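PLARNECK OPENS ITS SHOE AND MENDING TABLE IN CLESWOOD, ASKS PUBLIC TO BRING BOTH SHOES

Second-hand shop promises a cleaner class of old trainer from this April

Plarneck, the second-hand clothing and footwear shop on Fandside, will open a sorting and mending table to the public this April. Anyone with worn trainers, tired curtains or a coat that has lost an argument with a door handle can bring them in on a Saturday, have them looked over, and either take them home again or leave them for resale.

The table has been in use behind the shop for years, where it has seen a great deal of cream leather. White and off-white trainers are the most donated item at Plarneck by some distance, and also the most optimistically described. "Hardly worn" is the usual phrase on the bag.

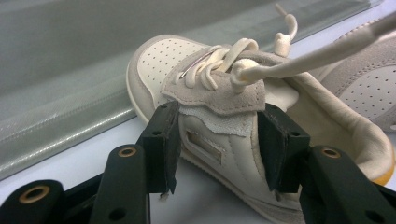
Ecaterina Marinescu
Shop Manager, Plarneck

"I like a cream trainer. I would like that on record, as people who have heard me talk about them at closing time may have formed another view. A good one has soft leather, a fat padded collar and little holes over the toe, and it will sell in a morning. What it usually also has is suede trim, and suede is where the trouble lives. Grey suede goes ragged at the edges long before the leather gives up, and then somebody attacks it with a wet cloth and it goes ragged and flat.

"So the first thing we do is leave the suede alone. A dry brush, one direction, no heroics. Leather gets a damp cloth and a bit of plain soap. Soles that have yellowed get scrubbed, and if they are still yellow after that we call them vintage and knock the price down. Laces come out, go in a bowl, and are threaded again by whoever lost the last round of making the tea.

"We took in 611 pairs last year. We also took in 11 single shoes. I have kept every one of those, on a shelf, and I am still waiting."

Visitors to the Saturday table will be shown how to brush, wash, dry and re-lace a pair of shoes, and will be told frankly whether theirs are worth the effort. Shoes should be dry when they arrive. Paper stuffed in the toes is welcome, socks less so. Pairs should be tied together by the laces, or failing that put in the same bag.

Fabric will be dealt with at the same table once the shoes have been cleared off it and the top wiped down. Plarneck takes curtains, tablecloths, sheets and any uncut length bigger than a pillowcase. Hems can be pinned and taken up on the day. Zips can't, and please don't ask Ecaterina about zips.

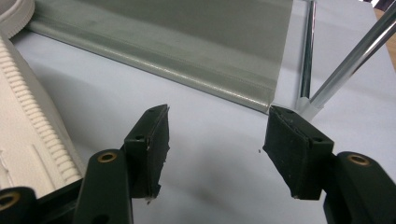
"Cloth is the quieter half of the job. You lay it flat, you run a hand along the hem and you find out what the last owner was like. Some people put in a hem that will outlive us all. Others used tape, or a stapler, and on one occasion chewing gum, which I have decided was an emergency.

"Soft greens and greys go quickest at the moment. I could sell sage green by the mile. If you have a brown velvet pelmet, I am pleased for you, and we are full."

The table is paid for by Furtună, the bakery two doors along, which has put in £3,000 for brushes, lamps, thread and a decent iron. In return Plarneck has agreed to stop propping its sandwich board against the bakery window. Furtună will also supply buns, to be eaten well away from the suede.

There is no charge to use the table. Cleaned and mended stock goes on sale in the shop the following week, with most trainers priced at around £7. Sessions start when the shop opens and finish when the buns do. No booking is needed, though anyone bringing more than a car boot's worth is asked to ring first and explain themselves.

Owners of any of the single shoes may call in during normal shop hours. They will be asked to produce the other one.

Contact: Ecaterina Marinescu, Plarneck, Fandside, Cleswood | © Plarneck | Back to top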